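December 21, 2014

Notebook, consulting practice. Change control on Hodix, state of the log, and what to carry into the Harkwood statement of work.

Continued from the previous entry. The open question there was why the Hodix hours kept drifting above the baseline while the change log stayed nearly empty. I went back through the timesheet comments and matched them against the log line by line. Results below, then the revised procedure, then loose items.

Method. Exported timesheet comments for the whole build phase. Dropped anything coded to travel or internal. Tagged each remaining comment as in scope, out of scope, or unclear, using the signed statement of work and nothing else. No credit for what was said in meetings unless there was a written follow-up. Then compared the out-of-scope set with the change log. Unclear items were put back to whoever booked the time, and where the answer was still unclear I left them unclear.

Finding. Most of the overrun is small requests taken directly by the person sitting with the client. Typical entry: "added column per request." The request is real, the work is real, and there is no paper. A single item of this kind is below the threshold where anyone would bother to write a change request, so no one did. The items cluster around the weekly walkthrough. They also cluster by requester, which matters, because the requester in most cases was not on the list of people authorized to change scope. We built things for people who could not have approved them and who will not be in the room when the invoice is discussed.

The log itself has a second problem. It records the change but not the decision. There is a description, a date raised, and a status of Open or Closed. Closed means either "client agreed to pay," "client declined," or "we did it anyway." All of those look identical in the log. I reconstructed the outcomes from email where I could. For two entries there is no email at all, and I am treating those as unbilled and moving on.

Worth noting that the client never misbehaved here. Their project lead asked at kickoff how changes would be handled, and we sent the standard page. The page says that changes will be "reviewed jointly." It does not say by whom, how fast, or what happens to the work in the meantime. Our people filled the gap by saying OK, as would most people with a customer standing at the desk.

Procedure, revised. This replaces the page in the standard pack once Benjelloun has looked at the contract wording.

Every request gets a line, including the trivial ones. A line is a sentence, the requester's role, and the date. It should take less time to write than the request took to say. Small items are not priced individually. They go against a change allowance stated in the contract, and the remaining balance is printed on the weekly status report. When the allowance is gone the client can top it up or the requests wait.

Anything estimated at up to four hours comes out of the allowance on the consultant's own judgment. Above that it needs a written change request with an estimate, and the work does not start before the signature. The threshold is deliberately low. I considered a full day, but a day is enough to hide a design change, and design changes are where Hodix hurt us.

Status values: Raised, Estimated, Approved, Declined, Withdrawn, Absorbed. Absorbed means we did the work and chose not to charge. It requires a reason and it is reported to the client at its full value. Do not leave it off the report out of modesty. If the value is never shown, there is no goodwill on their side, only cost on ours.

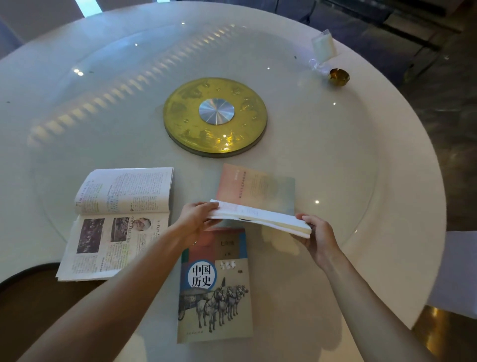
What happens when the client's own sponsor asks for something in a meeting and expects an answer on the spot?

Write it down, read it back in the sponsor's words, and give a time for the estimate. Do not give a number in the room. The sponsor can approve scope but can't approve an estimate that does not exist yet, and any figure spoken aloud becomes the ceiling. If the answer is needed the same day, the engagement manager produces a range by close of business with the assumptions listed.

Related point on tone. A few of our people dislike logging requests because they think it comes across as keeping score. On Hodix I tried it with neutral wording during the last walkthrough: "I'll put that on the list so it doesn't get lost." No reaction at all from the client side. The operations manager then asked for a copy of the list. I would not draw much from a single meeting, but the resistance we predicted did not appear.

The wording to avoid is "that's out of scope." It is accurate, and it starts an argument about the document. "That's an addition, I'll get you an estimate" carries the same content and leads to the next step.

Estimates. The estimates in the existing change requests are too low, consistently. I compared estimated and booked hours where both exist. The build portion is reasonable. What is missing is everything attached to the build: retest, updated user guide page, another walkthrough, the status call in which the change is explained again to the person who missed the first explanation. Proposed fix is a fixed line for attached work on the estimate form, filled in separately from the build hours, so it has to be deleted on purpose if someone wants it gone. I don't want a percentage uplift. Clients cut percentages, and they tend to leave named tasks alone.

Schedule effect should be on the same form. We have been estimating hours and leaving the end date alone, as if the extra work went into a parallel calendar. On Hodix the end date moved by six weeks and there is no document in which anybody agreed to move it. Each change was too small to shift the date, so none of them did, on paper.

Geltell. The log currently lives in a spreadsheet on the shared drive. Geltell has a request module that we already pay for and do not use. I set up a test project and ran the Hodix log through it. Notes:

Import works if the date column is clean. It rejects the entire file on a bad date without saying which row. Sort by date first and the offender usually floats to the top or sinks to the bottom.

Status values can be renamed but the order can't be changed after the first record is saved. Set them up in the right order before importing.

The client view hides the internal comment field by default. Checked this with a dummy login and again after editing a record. Still hidden. Check again after any update before giving a real client access.

There is no running balance. The allowance has to be tracked in a custom field and updated by hand, or computed in the weekly report. I prefer the report. A hand-kept balance will be wrong within a month and the client will be the one who finds it.

Email notification is all or nothing per user. Turn it off for sponsors. They get the report.

Overall usable. Not better than the spreadsheet for a small engagement, better for anything where both sides need to see the same list. Harkwood qualifies.

Harkwood. Statement of work is in draft, kickoff planned for February. Changes I have made to the draft based on the above:

Authorized requesters are named by role in an appendix. There are two on the client side, a primary and a deputy. Anyone may raise a request, but only those roles may approve it. The deputy matters. The primary travels, and without a deputy we are back to saying OK at the desk.

The change allowance is its own line in the fee table, separate from contingency. Contingency is ours and covers our errors. The allowance is theirs and covers their changes. The old template mixed the pair in a single row, which meant every conversation about a change turned into a conversation about our margin.

Unused allowance is not billed. Procurement will ask, so it is stated.

Silence on a change request is treated as Declined after the response period, and the item is closed. I first drafted this as silence meaning approval. That is more convenient for us and unlikely to survive their legal review, and I would not want to invoice on the strength of it anyway.

Work in progress when a change request is raised continues to the original specification until the request is decided. This will occasionally mean building something we expect to rebuild. If the waste looks serious, the engagement manager can issue a stop on that item, in writing, with the schedule effect stated. Otherwise keep going.

Still open:

Length of the response period. Draft says ten working days is too long and leaves the field blank — needs a value before it goes out.

Whether to go back to Hodix on the absorbed work. My view is to send them the reconstructed list at full value, marked Absorbed, with no request for payment. It closes the record and gives us a factual basis for the support renewal. The case against is that it arrives late and may read as a complaint. Want other opinions on this before anything is sent.

Whether consultants should see the allowance balance during the engagement. I think they have to, or the threshold rule can't work. The concern raised was that a visible balance gets spent. Possible. Watch for it on Harkwood and compare the spend pattern with the timesheet comments at the midpoint.

Template wording for the "reviewed jointly" page. Old version is withdrawn from the standard pack as of this entry. If you need to send something before the new page is ready, use the Harkwood draft clause and take the client name out of the header and the footer. The footer gets missed.

Tagged comment export is in the Hodix folder under closeout. The tags are mine. If you disagree with one, change it and initial the row.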